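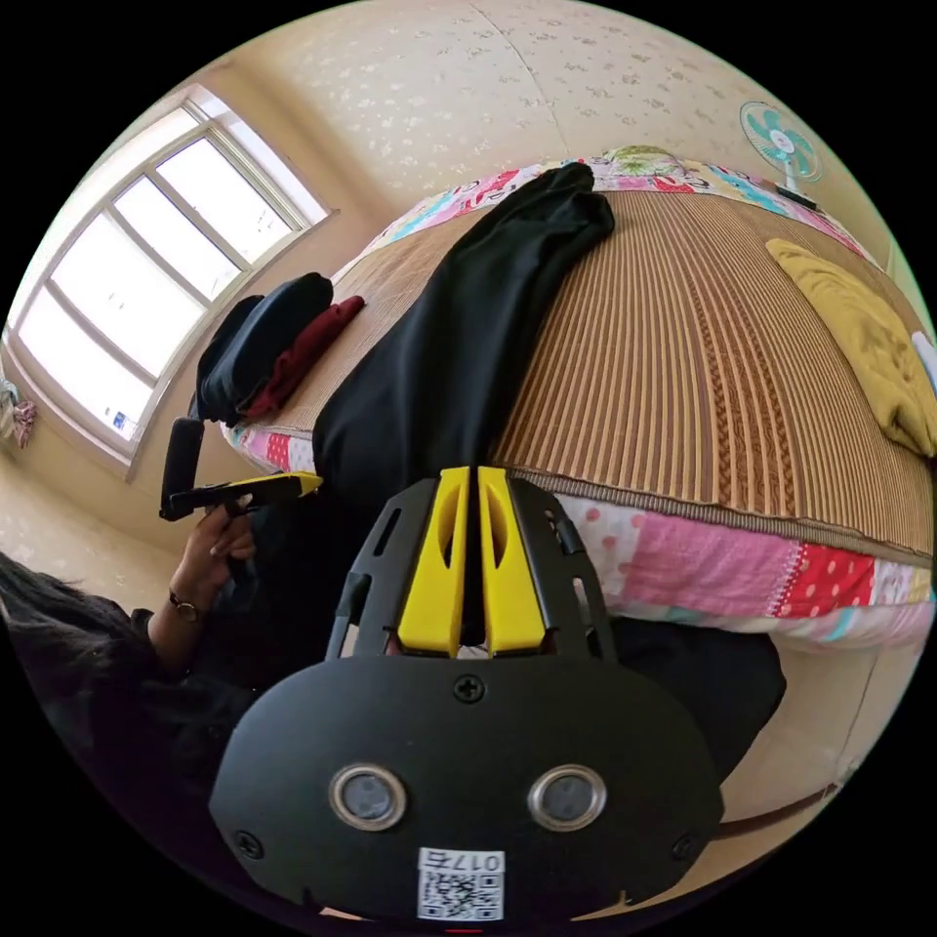

¿Quién dobla la ropa cuando llegue el sistema de Gider? Las mismas personas que ahora, al menos hasta abril, y después solo las prendas que la máquina devuelva.

Tiempo de lectura: 2 min

Contesto a lo de Eleni, que me parece lo más urgente:

> De: Eleni Mujić
> En Mollance nos dijeron que el turno de tarde
> pasaba a "supervisión". ¿Eso es otra categoría
> o el mismo sueldo con más pantallas?

De momento, el mismo sueldo. La empresa habla de 720 prendas por turno con la línea nueva; a mano salen aproximadamente 475. Los pantalones largos y las prendas oscuras siguen dando problemas, y esas vuelven a la mesa.

Lo que cambia es el ritmo. Antes cada una llevaba su pila y paraba al terminarla - ahora la pausa depende de la cinta. He pedido que se mantengan los descansos actuales y que la formación cuente como jornada. A lo primero han dicho que sí, de lo segundo no hay respuesta.

Faltan por contestar tres compañeras del taller de Flirnum. Si alguien tiene el texto del acuerdo de allí, que lo mande a la lista antes de la reunión de las 16:30.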